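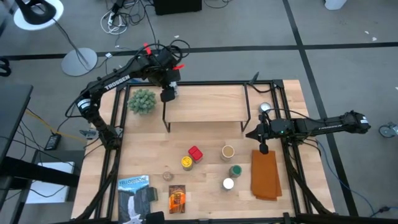 Vol. 12, p. 34

Home Talks Speeches Archive Contact

October 2023
By Edeltraud Heitmann
Filed under: Tidying & Small Spaces

Speaker notes, Kustdale Home Evening. Title on the program is "Does a Shelf on a Table Help?" Bit-na picked the title. I would have gone with something ruder.

Opening. Leave the first slide up while people sit down. Say good evening, say who I am, skip the joke about the garage.

Start with the claim. Every tidying book I own tells you to put a little riser on your table. Low shelf, thin legs, things on top, things underneath, twice the room. The Gullomen catalog gives risers a whole spread. I have doubts, and I have had them since February, when I bought one.

Point to slide. Low shelf at the back center, light wood top, thin black metal legs. It's a good-looking shelf. It goes with the tabletop, those pale strips. I have nothing against how it looks. My question is what happens to the rest of the table once it's there.

Go slowly on this part. A can to the right of the shelf. A plant to the left of it. Small containers out in front. An orange cloth. So the shelf has its spot and the other things have collected on three sides of it. Ask the room: whose table at home does the same? Wait for hands. If no hands, wait longer.

The plant. People will want to defend the plant. Fine, I like plants too, and a succulent type asks for very little. But a round plant beside a shelf takes a corner you can't use for anything else, and you have to lift it to wipe. I don't believe anyone who tells me they lift it.

The cloth. My view is that a cloth left out on a table is either a tool or a decoration and the owner should decide. Bit-na Nam disagrees and will say so from the second row. Let her. Two minutes, no more.

Small containers. This is the real argument, so don't rush it because of the clock. Containers get sold to us as the cure. Then they need a place themselves. Drultel has a set priced at 80 dollars, and when I got to the checkout I asked myself what I was planning to put in them. I had no answer. I closed the page.

Numbers, for those who like them. I measured my own table before the riser and after. It is 957 millimeters long. The riser takes up 604 of that. Yes, you get a top surface back. You also get a low dark slot underneath that you need to bend down to see into, and in my house that slot filled up with mail. I would not call that twice the room.

Be fair here. Risers do work for some people. Cho trays slide under one nicely, if the legs are tall enough, and many aren't. If you keep one kind of thing on the shelf and one kind under it, I can see the sense. I have yet to manage it past a weekend.

What to try instead. Take everything off, shelf too. Put back only what you touched this week. Leave the shelf on the floor for a few days and see if you go looking for it. Mine stayed down there until my sister asked to have it.

Questions. Someone will ask about drawers. I'm suspicious of drawers as well, but that's the spring talk. Someone will ask where to buy a riser anyway. Tell them to borrow one first.

Handouts are on the chair by the door, 800 words, both sides. Remind them to take one on the way out. Return the clicker to Bit-na.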